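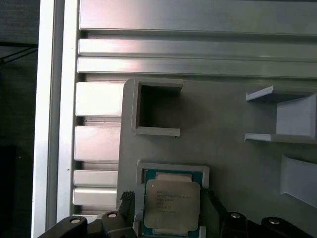

The first remark, from the assembly side, was that the printed plate should stay on the aluminum panel for good and that another round of changes would cost more than it saved. The minutes of February were then accepted, with one objection to the word "finished."

1. Holders. Kirkegaard claims its printed holders will take 4000 insertions of a processor before the rim wears. The meeting asked how this was measured and got no clear answer. Claim not accepted. Kirkegaard to send the test log.

2. Square holder. Still waiting on a part from Canari. It was asked whether the part is needed at all. Left open.

3. Fixing to the slots. Narnthorpe proposes 6 bolts instead of 2. Several present doubted that more bolts would cure a plate that may be warped. Check it for flatness first, then talk about bolts.

4. Spare plates. Flevon quotes 40 days. The last quote was shorter and was missed. No order placed.

5. Any other business. A request to call the fixture "production ready" in the newsletter was turned down.

Next meeting when the test log arrives.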